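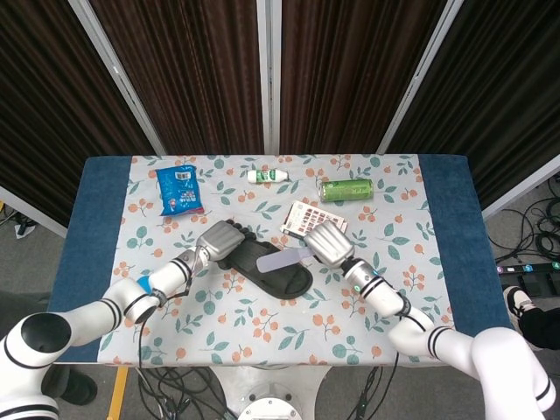 Slipper and lavender tool on the sorting table, Renside room

Renside Reuse Room - progress note
25/04/2025
To: Darlene Friesen
From: Ekene Babalola

Darlene, quick one as promised, the full figures come with the finance sheet. Sorry for the note form, we open again in an hour.

Where we are
Room up and running since January. Table in, blue padded mat down, leafy tablecloth over it (the one with orange berries, Larasati's choice, and small stuff does not roll about so much). Brown folding partitions along the back so the sorting side is screened from the door. Much calmer than the old set-up at Idahosa, where people were picking things out before we had looked at them.

What comes in
697 bags so far. Mostly clothes and shoes, then bathroom bits, then plain rubbish. Still getting food packets, drink cans and small bottles mixed in with footwear, so every bag is tipped out on the cloth and gone through by hand. Slow but it works. Anything with a label gets read before it goes in a bin.

Footwear is the best line by a long way. Slippers esp. Single ones go in the crate under the stairs for 15 days in case the other turns up, then out. We have matched 107 pairs that way which I did not expect. Shoehorns were going in with kitchen plastics for a while, my mistake, now kept with the shoes.

Money
Grant was 2000. Spent on table, mat, partitions, crates and the first van hire from Platano. Receipts all with Tanko Usman. One missing for the crates, he is chasing it. No overspend but not much left, the van was dearer than quoted and I should of asked for it in writing.

Problems
- Drink cans. Not always empty when they arrive. One lot of shoes spoiled, so we now do cans first.
- Cloth needs washing more often than planned. Need a second one.
- Prurkorach still have not confirmed the textile collection. Evander Lamont has rung them twice, will go in person.
- Shelf labels keep peeling. Tape is rubbish.

Next
Second cloth. Proper labels. A bin for cans and bottles just inside the door so they never reach teh table. Evening session if Larasati can get the keys. Would also like to try a small repair corner for straps and soles, no cost to you at this stage, just a heads up.

What I need from you
A yes or no on moving what is left of the van money over to crates. Also whether you want the pairs counted seperately in the next report or lumped in with clothing as now.

Can ring any morning.

Ekene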